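Fachbereich Versorgungstechnik
Grundlagen der Elektroinstallation
Begleittext zur Einheit 7: Ortsveränderliche Mehrfachsteckdosen

7.1 Gegenstand der Einheit

Behandelt wird der Teil der Anlage, der hinter der fest installierten Steckdose beginnt und in der Planung meist unberücksichtigt bleibt. Die Studierenden sollen die Belastung einer Mehrfachsteckdose berechnen und typische Anwendungsfehler benennen können.

7.2 Belastbarkeit

Maßgeblich ist der Aufdruck des Herstellers. Für die Übungen wird durchgehend eine zulässige Gesamtleistung von 2000 Watt angenommen. Die Nennleistungen aller gleichzeitig betriebenen Geräte werden addiert. Ein Ladegerät mit 62 Watt fällt dabei kaum ins Gewicht, ein Heizlüfter schöpft den zulässigen Wert unter Umständen allein aus.

7.3 Hintereinanderschaltung

Das Einstecken einer Mehrfachsteckdose in eine weitere ist zu unterlassen. Mit jeder Steckverbindung kommt ein Übergangswiderstand hinzu; die Erwärmung wächst mit dem Quadrat des Stroms. Abgedeckte oder aufgewickelte Leitungen verschärfen das Problem – dies gilt auch für Leitungsroller.

7.4 Bauformen

Neben der Leistenform sind runde und würfelförmige Ausführungen verbreitet. Bei enger Anordnung der Steckplätze verdecken größere Netzteile häufig den benachbarten Platz.

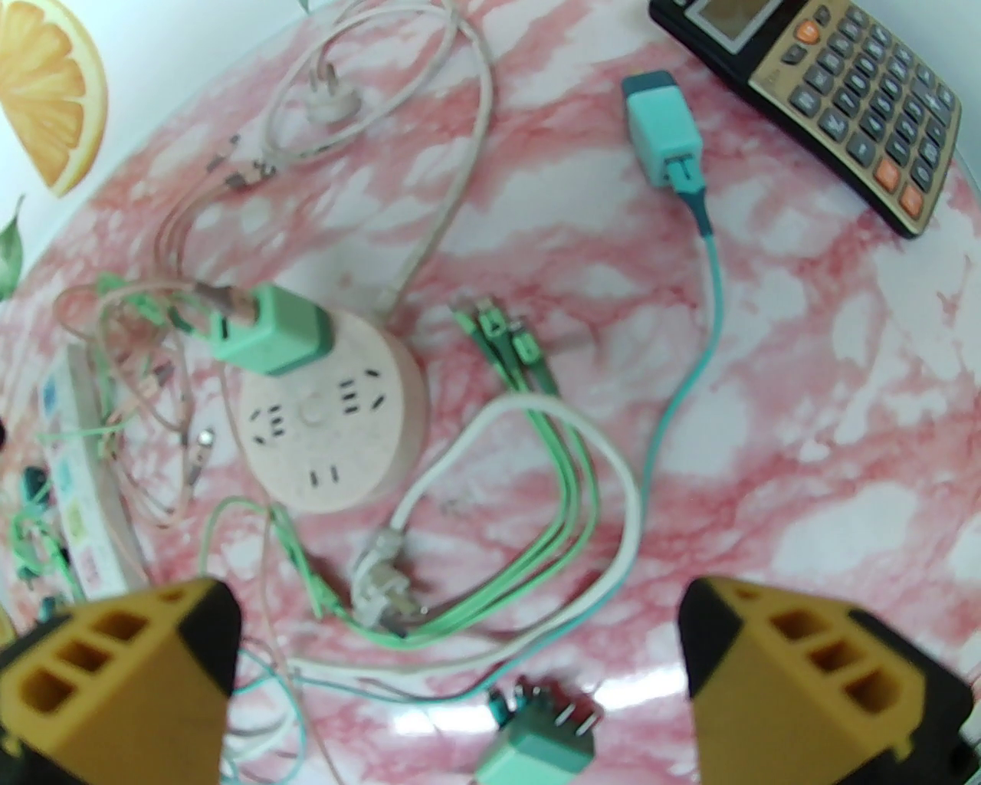 Haf Gwilliam merkt hierzu an, die Bauform werde in der Lehre überschätzt; entscheidend seien Leiterquerschnitt und Zustand der Kontakte, und beides lasse sich von außen nur eingeschränkt beurteilen. Der Hinweis ist in die Übungsaufgaben eingegangen.

7.5 Übungsaufgaben

Aufgabe 1: Berechnen Sie für den Büroraum im Planungsbeispiel Sodport die Gesamtleistung je Mehrfachsteckdose.

Aufgabe 2: Begründen Sie, in welchen Fällen eine zusätzliche fest installierte Steckdose vorzuziehen ist.

Die Lösungen sind bis Ende Juli im Sekretariat abzugeben.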